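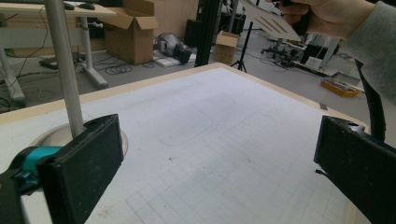 The drawer that won't shut

Everyone has one. Second or third down, next to the cooker, and it jams on the same thing every time. In our house it's the fish slice. In my mother's it was a potato masher, and she used to put a knife through the gap and waggle it till something gave.

I have been thinking about kitchen turners for most of a year, which I realise is too long. It began in April when everyone was cooking three meals a day and I melted one. Left it on the rim of the frying pan, went to answer the door, came back to a smell. White plastic, slots gone to strings. I had owned it for 20 years, and couldn't have told you what it looked like until I had to go and buy another.

So. What do you buy? I rang Essam Samir, who ran a canteen kitchen for a long time and now sells pans and tools from a narrow shop in Etton. He laughed at me for a bit.

"People come in for a knife, they spend an hour," he said. "They hold it, they ask about steel. Then they take the first spatula off the hook on the way to the till. But which one do you use every morning?"

He keeps 61 of them on the back wall. Turners, slices, flippers, whatever you grew up calling them. I asked how many a normal house needs and he said two, and then went off to serve somebody, and I stood there with 59 I apparently didn't need.

The words are half the trouble. A spatula in my family is the floppy thing for getting cake mix out of a bowl. A fish slice is the flat thing with holes, and hardly ever goes near a fish. Essam says spatula for the lot. His Saturday lad says "egg flipper". Catalogues say slotted turner, so I'll say that when I want to sound as if I know.

Slots first, then. They let the fat run off, everybody knows that bit. They also let the blade bend, and they stop a wet thing sticking flat to it, the way two panes of glass stick. Slots that run on a diagonal are a bit of an argument. Essam likes them. He reckons food slides off an angled slot and catches on a straight one, and he showed me with a slice of cold omelette, twice, over a tray. I thought the first go was convincing and the second wasn't. I've since tried at home with fried eggs and can't honestly pick a winner. They do look nice.

What I did notice is the bars between the slots. Thin bars flex more and they're a pain to wash, egg dries in there like grout. Fatter bars are stiffer. A burger wants the stiff one. If you only ever do eggs, go thin, and soak it straight away. Straight away, not after the telly.

Then the front edge. This is the part that does the work and the part no label mentions. Run your thumb along it. If it's as thick as a coin it'll push your egg across the pan and fold it up against the side. You want it to taper to almost nothing. My new one, a Fladeo, cheap, tapers beautifully on the left and less so on the right, so I've started coming at everything from one side like a bad tennis player.

Material. Here I expected a lecture and got a shrug. Metal for metal pans, Essam said, and something softer for coated pans, and don't leave the softer one on the edge of anything hot. He looked at me when he said it. Wood he likes for stews and doesn't rate for turning. Silicone he finds grabby on pancakes, but he sells more of it than the rest put together so who's counting.

White ones go yellow. Turmeric, tomatoes, one curry and you're done. You can leave it on a sunny windowsill for a few days and some of it fades, which works better than the bleach I'd been using, and is kinder to the taste of your breakfast. Black hides the stains, but it hides the worn bits too. When the edge goes furry or you see little nicks in it, bin it. It's going somewhere, and that somewhere is your dinner.

Handles I got wrong. I like a short one, feels like more control, and then I made chips in the deep pan and changed my mind within a minute. Long handle for fat and for anyone with a back burner they actually use. The angle matters more than the length though. Hold it as you'd hold it over the pan, elbow down, and see if the blade lies flat. If you have to lift your elbow to get it flat, it's the wrong angle for your hob, or you are the wrong height for it. I am short. My partner isn't. We now own two and there's some muttering if the wrong one's in the wash.

Try it in the shop. Really. Essam keeps an old Halás frying pan on the counter with a beermat in it and makes you flip the beermat. I felt a fool. I also put back three that I'd have bought, one of them a very handsome thing from Lidach with a handle so heavy that it tipped out of the pan by itself when I let go. A balanced one stays put, or near enough.

Back to the drawer. I emptied ours on to the table last week and it was worse than I'd thought. A pie server. Two ladles, one with a lip, one without. Tongs that don't spring. A thing for taking the strings out of beans, which I have never done to a bean. In all 44 bits and peices and the drawer is the width of a tea tray. No wonder.

What worked, in the end, was getting the flat wide tools out of there altogether. It's the blades that jam, they ride up over each other and catch the underside of the worktop. The two turners hang on a hook by the cooker now. Most have a hole in the handle for exactly that and most of us ignore it. Ladles hang as well. Everything left in the drawer is long and thin and lies down properly, and it shuts with one finger. I keep going in to shut it.

If you can't put up a hook, a heavy jar does, handles down, blades up, away from the flame. Not a light jar. Mine went over the first evening and took the salt with it.

The melted one I've kept, by the way. It's in the shed for scraping out flowerpots and its very good at it.

Essam's shop is open as usual up to Christmas and he'll post, if you ring and tell him what pans you've got. He will ask what height you are as well.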